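Slide 4 – Patterned cloth on patterned surface

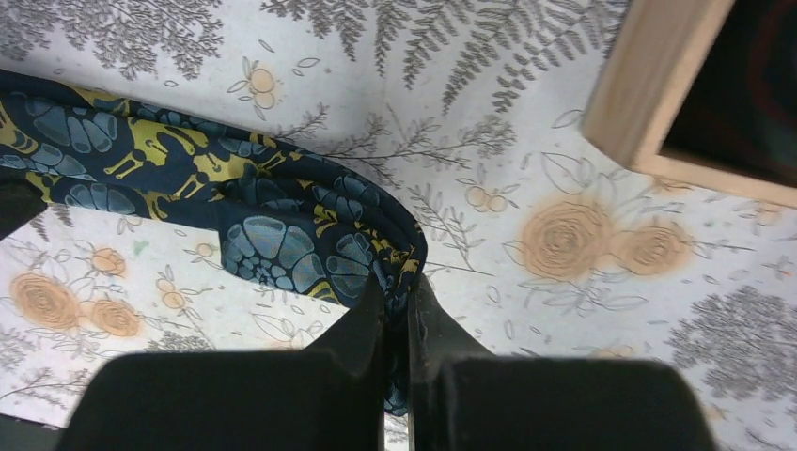 So, the baseline. Plain grey towel, plain white bench, and our grasp policy looked like a genius. Pause for the Voren people to nod.

Then Lamduan asked what happens on a busy background. (Don't look at her while saying this.) Success went from 100 per cent to 70, and the grasp points started landing on printed flowers.

The fix is dull and I'm fond of it. We recolour the prints at random in training, keep the folds as they are, and favour the wrist view over the overhead one. That recovers up to 2 in every 3 of the lost grasps.

Caveat – two layers pinched still counts as one. Johanna will ask. Say "future work" and click on quickly.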